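Stirnus Hoist Distribution
Dealer Network Progress Report, Period Ending 9/27/26
Prepared by Julián Cifuentes for Gallardo Equipment Finance

Dealer coverage. Two dealers signed since the June report, bringing the network to 11. Both stock the Fletness ladder hoist with the gasoline engine. Neither has committed to the electric model. Locator pages have been updated with addresses and counter hours.

Inventory. Over 300 track sections are on hand at the main warehouse. Replacement cable drums remain on back order, and service calls that need one are being filled from demo units.

Parts system. Migration to Jotgate is complete for hoists and trolleys. Of the 860 part numbers loaded, those for discontinued brake assemblies still lack cross-references. Dealers should order these by phone until the table is corrected.

Training. The rigging and load-limit course has been rewritten for roofing crews. The section on solar panel carriages is in draft.
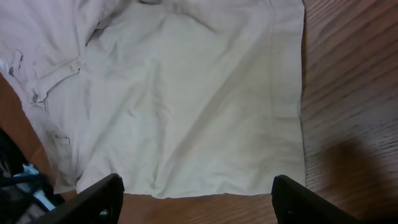 White fabric on wooden tabletop, with creases.

Next period. Close the cable drum back order, finish the brake cross-references, and settle freight terms with the new dealers. No change to the approved budget is requested.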